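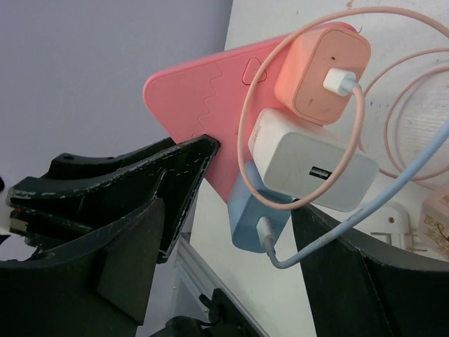 Re: [flanus-walkers] August trip, open questions

All, answering Efthymia C. below, in a rush, bus in twenty minutes, so forgive the typos. Her message first and then my bits.

> From: Efthymia Chatzigeorgiou
>
> Hi everyone, a few things before I pay the deposit at the Skendico.
>
> 1. Are we still going up Flanus on the second day, or the third? Grigoris wrote one thing and the sheet says another.
>
> 2. Kontogiannis want to know if we need the bus back down the same evening or the next morning. They quoted 600 for both ways, and the evening run costs extra after eight o'clock.
>
> 3. Food. Last year we had far too much bread and no salt. Can one person own the list please, not four.
>
> 4. Lenuța asked about power in the rooms. I stayed there in spring and there was one socket by the bed and one in the bathroom that didn't work. What are people bringing to charge?
>
> 5. Dogs?
>
> Efthymia

1. Third day. The sheet is wrong, I'll fix it tonight. Grigoris was right for once (sorry Grigoris). Second day is the easy loop from Nemlow to the chapel and back along the river, 8 miles, mostly shade. Do that one first to get the legs going. Anybody who came in on the late ferry will thank us.

For the new people: top of Flanus is 2,283 meters. Sounds worse than it is, road goes very high and we start from the upper parking lot. Still a long day. Last stretch is loose rock, poles help going down, knees especially. No scrambling on the normal route. There is a chain on the north side, we are NOT doing the north side, please stop asking about the north side.

Start at 5:30 in the morning. I know. Storms come in after lunch that time of year and there is nowhere to hide above the trees. If we're not on top by 11 we turn around wherever we are. Same rule as last year, same rule as every year. Last year we turned around at the saddle and it poured at noon, so I don't want to hear it.

2. Evening bus, same day. I talked to the Kontogiannis office on the phone, the son not the father, and he says the driver can wait at the lower lot until 7:30 and there's no extra if we leave by then. Get that in writing before you pay, Efthymia, the father doesn't always agree with the son. Also ask if the big bus can make the turn at the mill now. It couldn't two years ago and we walked the last mile with all the bags, in flip flops in my case.

3. Efthymia Psarras has the food list. Thank you! Send her allergies, by private mail, not to the whole list. Breakfast is at the guesthouse except summit day, when they leave out boiled eggs and a thermos if you ask the night before. So ask the night before. Lunches we carry. Shop in Nemlow closes at two and doesn't open again till six, and has nice tomatoes and not much else. Cheese you buy from the house with the blue door past the bridge, knock hard, she's a bit deaf.

Salt. I'm bringing salt.

4. Power. Yes, bring less. I think half the weight in my bag last time was cables. One brick with two or three outlets per room beats everyone bringing their own, so work it out with whoever you're sharing with. Put a piece of tape on yours with your name, they all get mixed up by the second night.

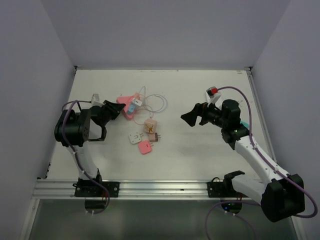 Chargers, plugs and cables on the table.

Lenuța, for your thing (the breathing machine, right?) I'd ask for the downstairs room, the wall sockets there are newer and there's one on each side of the bed. I can swap with you, I have it right now, I don't mind the stairs. Just tell Efthymia before she sends the room list. Power went out twice last summer for an hour or so, so bring the battery if you've got one.

Headlamps: charge them at home. Check them at home too. Mine was dead last year, the button got pushed in the bag. Take the batteries out or lock it or whatever yours does. Phone on airplane mode going up, there's no signal past the spring and it just eats the battery looking for one. Download the map before we leave town, guesthouse wifi is only good in the kitchen.

5. Dogs: one is fine, two is not, owner of the Skendico was pretty clear. Grigoris's dog has seniority. It has to be on a leash from the sheepfold on, there are herding dogs up there and they do not want to be friends. If you meet them, stop, hands down, walk around wide, no yelling and no poles in the air.

Other stuff I remember now:

- Water. The spring above the second bend was running in June but only a trickle. Don't count on it. Three liters each on summit day.
- Boots that you have already worn. Please. We used up all the tape last year on one pair of feet
- Sheets are provided, towels are not
- Cash for the ferry cafe and the cheese lady
- Rain jacket even if the forecast says sun

Forecast is useless more than two days out so don't send me screenshots a week before. I'll post to the list the night before we climb, around 8 if the kitchen isn't full.

Can somebody with a car pick up the rope bag and the first aid kit from my sister's? I'm coming straight from work. It's the green door, she's home after six. Check the kit for blister stuff, I think we finished it, and the scissors have gone missing agian.

Still need a yes or no from four of you on the river loop, you know who you are. Shortest possible answer is fine.

OK bus is here

Orestis

PS deposit is refundable until the end of July, I asked.

Contact the list owner: Orestis Giannakopoulos | © Flanus Walkers | Back to top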